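Talk notes: Why I Read Books Meant for Twelve-Year-Olds
Liviu Bratu, Rolton library reading group
Nov 6, 2022

(Wait for the chairs to stop scraping. Say hello to the back row.)

Hi everybody! Thanks for giving up a chunk of your Sunday. I'm Liviu, I run a little book blog, and I'm going to talk very fast about middle grade fantasy because I love it and I only have until the coffee comes out.

Start with the confession. I stopped reading kids' books at thirteen, because I thought I had to. Then in July I was stuck at my sister's place with a cold and the only thing within reach was her daughter's copy of The Salt Door. Read it in one afternoon. Read it again the next day! 199 pages, and I cared more about that grumpy ferry girl than about anyone in the last five grown-up novels I'd finished (well, four, I gave up on one).

Hold up the book. Let them pass it around.

Point one: the first chapter. Read aloud from the top of page 1 down to "and the ferry left without her." Then ask the room what they know already. Usually people get the missing brother and the stolen key, and somebody gets the part about the aunt. All of that in two pages. I tried the same thing with a big fat fantasy from my own shelf and we were still on the history of the mountains.

Point two: the 100-page test. If I'm not worried about somebody by page 100, I put the book down. With middle grade I've hardly ever had to use it. Tell the story of missing my bus stop because of the chapter in the bell tower, but keep it short this time.

(Sip of water.)
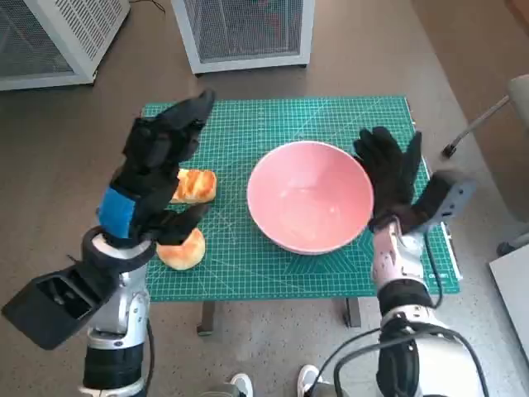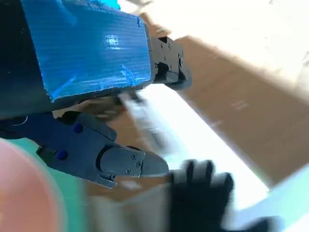 Point three: villains. Oh, I could do the whole talk on villains. My favorite is the schoolmaster in Drilledow, who is polite on every single page and scares me silly. He never shouts. He straightens the pens on his desk and asks Duggan where the map is, and then he asks again in exactly the same voice. I had to go turn the hall light on. Read that bit if there's time, from "Sit down, Duggan" to the end of the chapter. Do the voice! Don't do the accent.

Ask: who was the first villain that scared you? Take three or four answers. Last time this went on for ages, so watch the clock.

Point four: endings. Kids' writers get told to end on hope, and some people think that makes the books soft. I don't agree at all. Stallik ends with the house gone and the dog old and the two friends living in different towns, and I was still grinning when I closed it, with my nose running. Mention the letter on the last page but DON'T say who it's from. I did that once and a boy in the second row has never forgiven me.

Quick word on the blog. My review of Stallik hit 4,000 reads, which is bananas for a page I write in my pajamas. Most of the comments are from kids, and they argue with me, and they're often right. One of them talked me into giving The Salt Door the extra star.

Reading list is on the yellow sheet by the door. Start with Drilledow if you like being creeped out, The Salt Door if you want boats.

Questions. If it's quiet, ask who reads the last page first, then let them fight it out until coffee.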